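Dodeteck Puts Its White Table Range Back on Sale, With Fewer Promises This Time
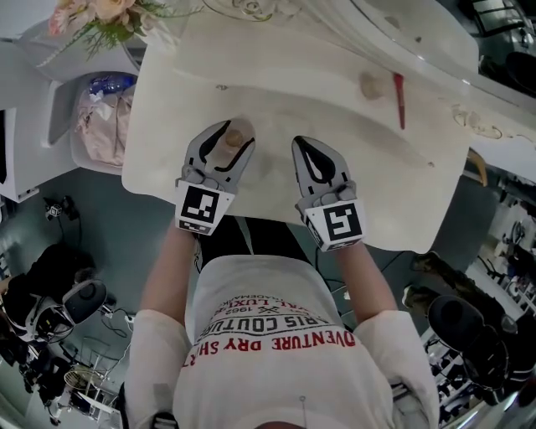
A white table with a rounded front edge, dressed with artificial flowers in pink and peach.

January 11, 2022 – Dodeteck today reopened orders for Brorari, its line of white tables and matching pieces for small dining and sitting rooms. The company would like to say the range will change how people live at home. It has read enough furniture announcements to doubt that anyone believes such a sentence, so it will stick to what is for sale and what it costs to own.

Brorari is a decorated range. There is gold trim, there are curves, and there is a good deal of white. Buyers who want plain square furniture have many other places to find it, and Dodeteck suggests they go there. Buyers who like some ornament should still ask whether they want to look after it.

White tabletops show smudges. Dodeteck's last catalog called the finish "effortless," a word the company has dropped. A soft cloth and plain water will deal with most marks, and the cloth will be needed often. The cleaning spray once sold with the range, Sepp, has been withdrawn from the bundle. In the company's own tests it did no better than water on 6 everyday stains, and customers were paying extra for it.

The rounded front edge stays. Dodeteck makes no health or posture claims for it. It is kinder to a hip in a narrow room than a sharp corner would be, and that is as far as the argument goes.

Artificial flowers are offered as an add-on. They need dusting, whatever the seller of artificial flowers may tell you. Shoppers who already own a vase and something to put in it can skip this line on the order form and lose nothing.

Orders ship within 40 days. Returns are accepted for 90 days, with pickup arranged by the delivery partner, Fludari. Each table needs two adults to carry it. The frame is covered for 2 years, and the decorative trim is not covered at all. The company has moved that last fact from the small print to the first page of the order form.

A matching shelf unit will follow in April if the supplier keeps its dates, which it did not do last time. Dodeteck is taking no deposits on it until stock is in the warehouse.

Order forms and fabric-free care sheets are available from Dodeteck customer service on request.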